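1 de junho de 2019
Por Multetti

Café extraído a frio: notas sobre proporção e tempo

Desde janeiro mantenho um registo das extrações a frio que faço em casa. O método é imersão simples, com moagem grossa e água filtrada à temperatura ambiente. Uso 48 gramas de café para uns 300 mililitros de água, o que dá um concentrado a diluir no copo. O grão é o Sotomayor, torra média, moído num Drumgate de mós cónicas.

A variável que mais altera o resultado é a moagem. Com partículas finas em excesso, o filtro de papel entope e a última parte do líquido sai amarga. Passo sempre primeiro por uma malha metálica e só depois pelo papel – demora mais, mas o sedimento no fundo fica muito reduzido.

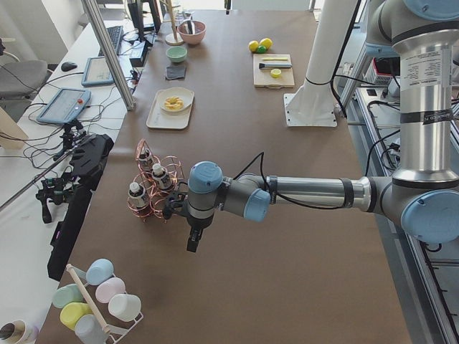
Garrafas pequenas de tampa branca no suporte de arame.

Quanto ao tempo, com 8 horas a bebida fica ácida e com pouco corpo. Prolongar a imersão corrige isso até certo ponto. Depois, o sabor a madeira começa a dominar, sobretudo em torras escuras.
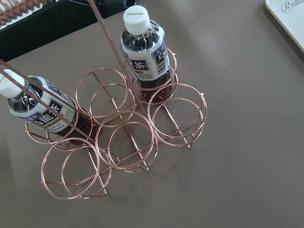 Suporte visto de cima, com duas garrafas.

O concentrado vai para o frigorífico logo após a filtragem, em recipiente cheio até ao gargalo. A partir do segundo dia noto perda de aroma.
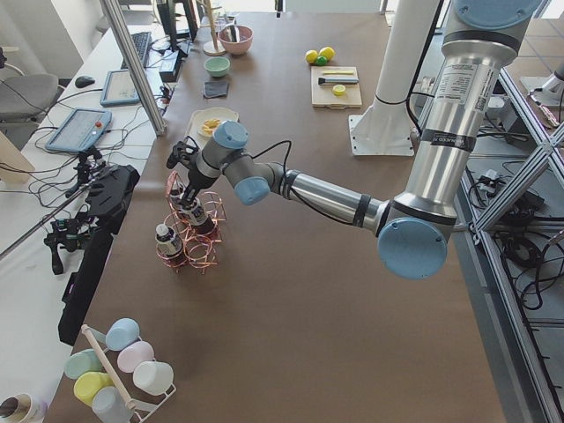
Pode-se reutilizar a borra numa segunda imersão?
Tecnicamente é possível, mas o que resta para extrair é quase só amargor. Prefiro deitá-la fora.

Falta tratar a diluição. O gelo comum derrete e altera a proporção, pelo que reduzo a água adicionada quando sirvo com gelo. Uma parte de concentrado para 2 de água é o meu ponto de partida sem gelo.

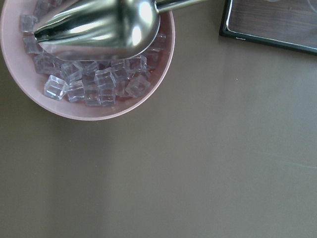 Cubos transparentes numa taça cor-de-rosa.

O próximo teste será com um lote da Stustcombe, de torra mais clara, mantendo a moagem e a água.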